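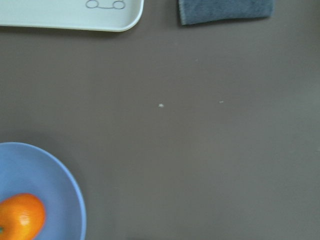
February – by Clémence Baudry

About us

Plellitz is a small company, two rooms over a bakery. We make trays, towels and table things for kids' meals. Started by Baptiste Moulin and Jacqueline Barbier, who were fed up with trays that had sharp corners and towels that fell apart after a month.

First run was 90 trays. Sold at one market, all gone by 2 pm. Now it's 2000 a year plus the cloths, and there are 14 of us – mostly part time, mostly parents.

What we care about: rounded corners. A rim that keeps peas in. Small line drawings, thin and gray, no cartoon overload. Cloths in quiet colors that can take alot of washing.

Gaspard Rolland does the drawings. Valentin Lefèvre packs and answers the phone, mornings only. Come by if your in town, ring the lower bell.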